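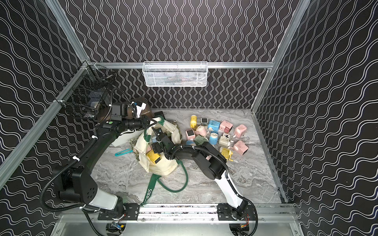
Check the cable conduits before you blame the gripper, a reader wrote under our May report on the two-arm packing cell at Trellach, and the maintenance team has now come to the same opinion.

The cell, which practises putting small toys into a canvas bag, was stopped for 2 days after the right arm began to hesitate on long reaches. The fault was traced to a conduit clamped too close to the second joint. When the arm was stretched out, the conduit pulled on the connector and the controller reduced the speed.

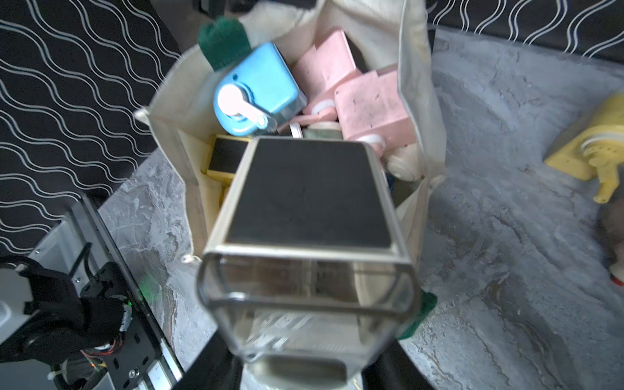
The conduit was moved back by 70 millimetres and fastened again with new cable ties. The same change was made on the left arm, although it had shown no error. The team also tightened the bolts of both base plates and cleaned the rail.

Wirkell, the company that maintains the cell, then asked for a long test with the usual toys and the usual bag. The cell made 431 cycles and stopped 7 times. According to the service report, all these stops came from a folded bag strap, and none from the arms. 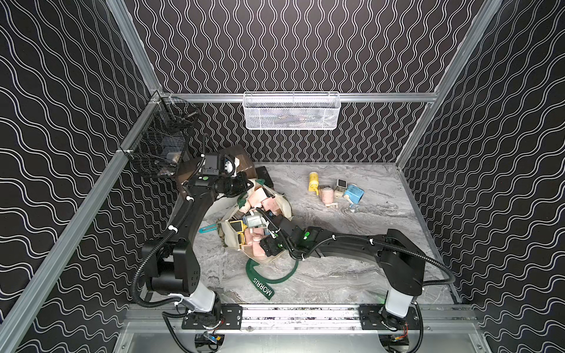

Right gripper in the tote bag, Trellach packing cell.

A new inspection sheet hangs now beside the control cabinet. It asks the operator to move each arm slowly to its longest reach before the shift and to watch the conduit at every joint. 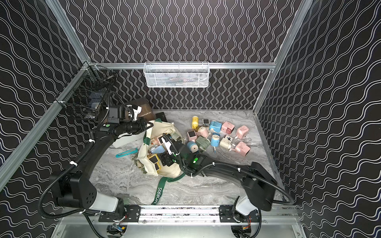

The sheet will also be used on the second cell, which Trilance is to deliver to the same hall. Wirkell has not yet decided whether the strap problem needs a change in the program or only a different way of laying down the bag.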